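4.2 Hand state and contact labeling

The planner described in Section 3 needs to know when a hand begins to carry a load. We get this signal from head-mounted video with a labeling tool we call Firstead. The tool runs offline. It reads a clip, tracks both hands, and writes one label per hand per video frame: free, near, or contact. Left and right hands are tracked separately, so a single frame can hold two different labels.

Our first version used only the distance between the hand mask and the nearest object mask. This worked on clean tabletop clips but failed on storage room clips from the Vindby set, where boxes stand close together and share the same brown color. The segmenter often merged neighboring boxes into one object, and the distance to that object said little about which box the person meant to lift. We changed two things. First, box edges are now found with a separate line detector, and tape and shipping labels are masked out before it runs. Second, a hand is marked as contact only if its fingertips overlap a box face for 5 frames in a row. A shorter overlap is kept as near.

The Vindby set has 2209 clips. We held out 100 of them, and Ctibor Halás labeled these by hand without seeing the output of the tool. Clips in which the two disagreed were reviewed again in March. In 14 clips the error came from feet or trouser legs passing under the hands, which the tracker took for a third object. We did not retrain for this case. The planner drops any object that moves with the camera wearer, and that rule removes most of these tracks.

Figure 6 shows a typical approach to a group of boxes, with the two hands at different stages.

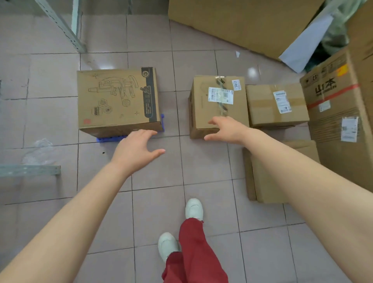 Figure 6. Reaching toward boxes on a tiled floor. The left hand is held just in front of the printed box; the right fingertips touch the plain brown box.

Frames of this kind are hard for the distance-only version, which tends to give both hands the same label. The current version treats each hand against its own nearest box face. The remaining errors are mostly late contact labels, caused by the overlap rule. The planner tolerates this delay when it segments a lift, but it would matter for force control, and we leave that case to later work.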